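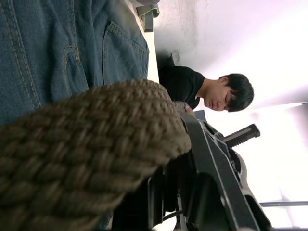 How far did I walk today? 6 miles, from Grustwood to the weir and back by the lane.

Left at half past seven with two cheese rolls and the old map. The stile at Mulder has been mended but the path beyond it is under water, so I went up through the plantation and lost half an hour.

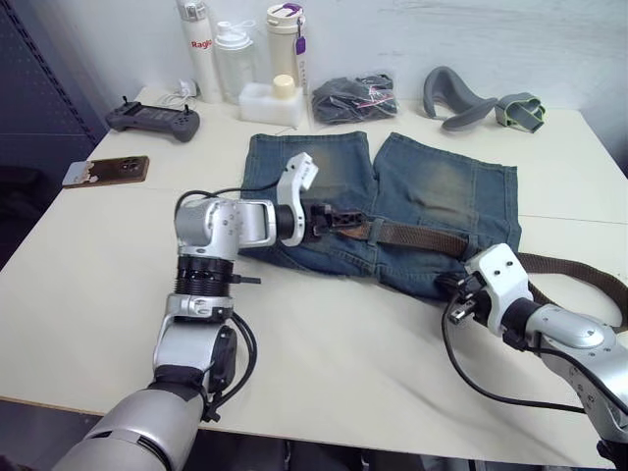
Met Ruxandra at the weir. She had counted 47 lapwings on the far field — I made it fewer, but she has the better binoculars. We ate on the wall until the wind got up.

The bus from Likeck has gone, so it was the lane home. Left heel sore.

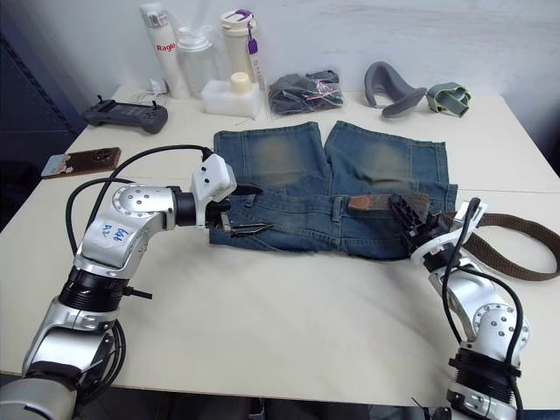

Bath, soup, then wrote up the bird list. 156 kinds since I began it. Must ring about the footbridge tomorrow.

Comments

Nektarios Kokkinos: Path at Mulder was flooded last December too. Keep to the left of the plantation.

Ruxandra Bratu: It was 47. I did it twice.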